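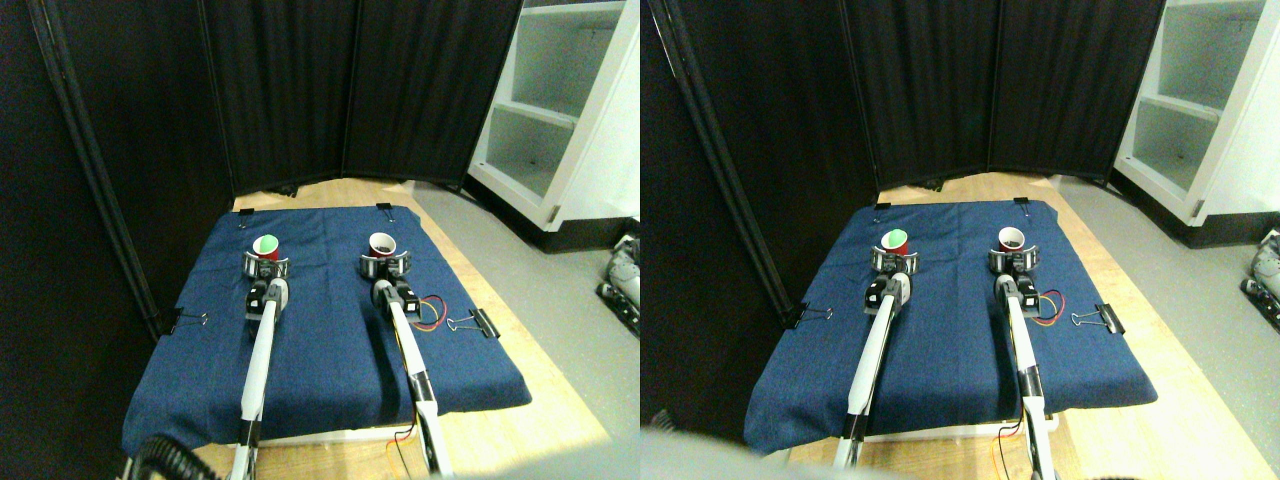

Indigo is the friendliest dye I know, and this page is for anyone who has stood over a bucket of it wondering what on earth is going on. I'm Ditte Fogh, and I run the Ravn dye mornings, where people bring old shirts and pillowcases and go home with blue fingernails. I love every kind of blue the vat gives, from the color of skim milk to nearly black, but my weak spot is a deep navy laid over pale wood, like the blue cloth on the table here, with that light wood showing around the edges. If you dye just one thing this year, make it a table cover! You get to look at it every day, and it is flat, which is a real gift to a beginner.

The questions below come from our mailing list and from the dye mornings. Last updated 23 Feb 2019.

Do I need any experience?

None at all. If you can cook pasta you can keep an indigo vat. The hard part is waiting, because everyone wants to throw the cloth in as soon as the powder is stirred, and the vat isn't ready yet. Give it the time it needs and it will be kind to you.

What kind of cloth takes indigo?

Cotton, linen, hemp, ramie, silk and wool all do. Viscose takes it beautifully too, and I wish more people tried it. Polyester won't hold it, so check the label on thrifted sheets, because plenty of them are a blend. A blend will still dye, only paler, with a slightly frosted look that some people adore (I'm one of them).

Wool and silk need a gentler vat, since the lime we use is hard on animal fibers. Start with cotton.

Do I have to wash new cloth first?

Yes, and more than you think. New cotton is full of oils, waxes and sizing that you can't see. Simmer it in a big pot with a spoonful of soda ash and a squirt of plain dish soap for an hour or two. The water comes out the color of tea, and sometimes it's a bit shocking. If it's very brown, do it again with fresh water.

Old sheets that have been through the laundry for years can often skip the simmer. Just wash them hot, without fabric softener.

What recipe do you use?

We use the fruit sugar vat. It goes by weight: one part natural indigo powder, two parts calcium hydroxide (sold as pickling lime), three parts fructose. For our big shared vat we use 100 grams of indigo, but at home you can start with a quarter of that in a tall bucket and have a lovely afternoon.

Wet the indigo first. Put it in a jar with a few smooth pebbles and some warm water, close the lid and shake it until it looks like ink. Fill the bucket most of the way with hot tap water, add the indigo, stir in the fructose until it dissolves, and then add the lime little by little. Stir slowly in a circle, without splashing, and put a lid on it.

How do I know when the vat is ready?

Look under the surface. A ready vat is a clear yellow-brown or amber when you scoop some into a glass jar, with a coppery skin on top and a patch of dark blue bubbles in the middle. We call those bubbles the flower. If the liquid in the jar is blue and cloudy, it isn't there yet. Stir gently, wait an hour, and look again.

Is it safe?

Indigo itself is mild stuff, but the lime is caustic. Wear gloves and eye protection, don't breathe in the dry powder, and keep children and pets away while you are measuring. Never use your dye pots for food afterward. We mark ours with a stripe of paint on the handle, and Inger Brøndum still labels every single lid as well, bless her.

Work outside or with the windows open. The vat smells a little sweet and a little like a barn. You get used to it, and then you start to like it!

How long does the cloth stay in?

Wet it well first and squeeze it out. Then lower it in slowly and keep it under the surface, moving it with your gloved hands so that every fold gets its turn. Five minutes is plenty for a first dip. Lift it out close to the surface, squeezing as you go, so it doesn't drip back from a height and carry air into the vat.

Now comes the part that made me fall in love with all this. The cloth comes up green – a bright, wild green – and then turns blue while you watch. I have seen it hundreds of times and I still call people over.

How many dips for a real navy?

More than you'd like. The record on our sample wall is 13, done by Leif Snorradóttir on a piece of heavy linen, and it is the best blue in the building. Many short dips give a color that lasts much better than one long soak. Let the cloth turn fully blue between dips, for at least as long as it was in the vat, and open up the folds so air gets to them.

If you want a middle blue, three or four dips in a fresh vat will do nicely. Remember that wet cloth always looks darker. Go one dip further than feels right.
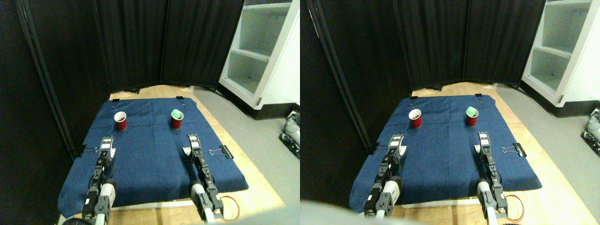 How do I keep a big piece flat while I work on it?

Binder clips! I can't say enough good things about them. The small black ones along the far edge and a bigger one on the side will hold a blue cloth to a wooden board just fine, and you can see exactly that in the photo. I clip cloth down before I mark fold lines, before I stitch for shibori, and when I'm painting on paste. Clip the far edge first, smooth the cloth toward you with flat hands, then do the sides. Try not to pull, because stretched cloth springs back later and takes your straight lines with it.

Take metal clips off before the cloth goes anywhere near the vat. Rust spots are a sad thing to find on a finished piece.

Can I make patterns?

Oh, please do. Fold the cloth like a fan, fold it again the other way, and press it between two blocks of scrap wood with a clamp. Or wrap it around a length of pipe, tie it with string and scrunch it down. Or gather it with running stitches and pull them tight. Every place the dye can't reach stays light.

For a first try I like rubber bands and dried chickpeas. Tie a chickpea into the cloth every few inches and you'll get rows of little rings. They're never quite even, and they look wonderful on napkins.

Save the complicated stitching for your second or third piece. Jytte Hauksdóttir spent most of one July stitching a single curtain panel, and she says unpicking it was the best hour of her summer, but she had made plenty of simple ones before that.

My cloth came out patchy. What went wrong?

Usually one of these:

The cloth wasn't scoured well enough, so oils kept the dye out.
It went in dry, or only half wet.
It floated up and part of it sat in the air.
It touched the sediment at the bottom of the bucket. Hang a net or an old colander in there to keep it off.
Folds stuck together while it was turning blue.

Another dip or two fixes a lot. I have almost never thrown a piece away.

The vat has gone blue all the way through. Is it dead?

Probably just tired or full of air. Warm it gently by standing the bucket in hot water, add a spoonful of fructose, stir slowly and leave it overnight. If it still looks blue and flat, check the pH with a paper strip. For cotton we like it between 10 and 11, and a little lime brings it back up. A vat that has been well looked after can last for months, and you can feed it with more indigo when the color gets pale.

Do I need to fix the color afterward?

There is no separate fixing step, and no mordant. Let the finished piece air for a day, then rinse it in plain water until the water runs mostly clear. A short soak in water with a splash of white vinegar takes care of any leftover lime. Wash with a mild soap, rinse again, and dry it in the shade.

Will it rub off on my chairs?

At first it may, a bit. Rubbing off is called crocking, and dark pieces do it more than light ones. Wash new navy pieces on their own a few times, and don't sit on a cream sofa in freshly dyed pants. After a few washes it settles down, and from there the color only gets nicer.

Can I mix it with other dyes?

Yes! Dye your cloth yellow first with weld or onion skins, then dip it in the indigo, and you get greens. Madder under indigo makes purples and some very handsome browns. Maricel Magbanua keeps our swatch book for these, and it's up to 835 little squares now. Ask to see it if you come by. Bring a snack.

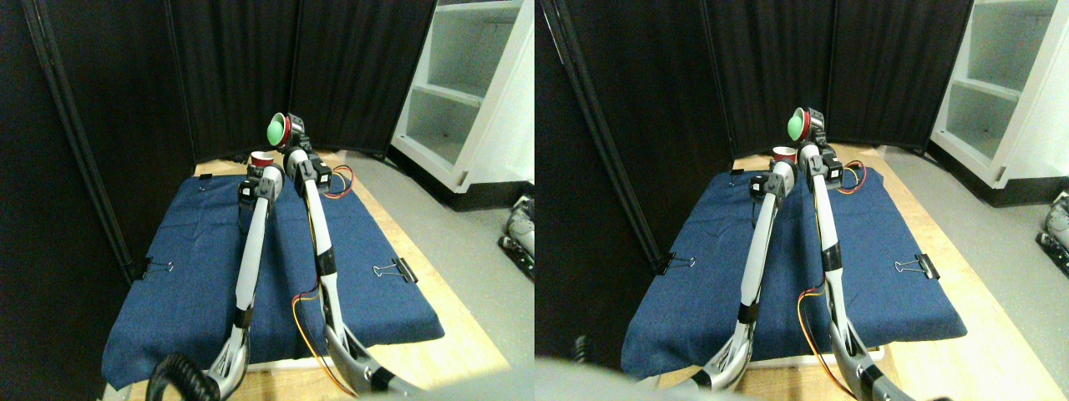
How should I store the finished cloth?

Roll it if you can, with the dyed side in, and keep it out of direct sun. Sharp folds fade along the crease after a year or so on a shelf. If you have to fold it, change the fold lines now and then. Don't put it away with any vinegar or soap left in it.

Can I bring my own things to a dye morning?

Yes, that's the whole idea. Please scour them at home first, and keep the total dry weight to a couple of shirts' worth per person so that the vat lasts until everyone has had a turn. We have gloves, aprons, string and more clips than anyone needs. Wear shoes you don't mind turning blue.

Where do I get indigo powder?

Any shop that sells natural dyes should have it. Ask for natural indigo, finely ground, and ask how strong it is, since that varies quite a lot from one harvest to the next. Buy a small bag first. Make a test strip with one, two, three and four dips, write the date on the back with a laundry pen, and pin it up somewhere near the bucket.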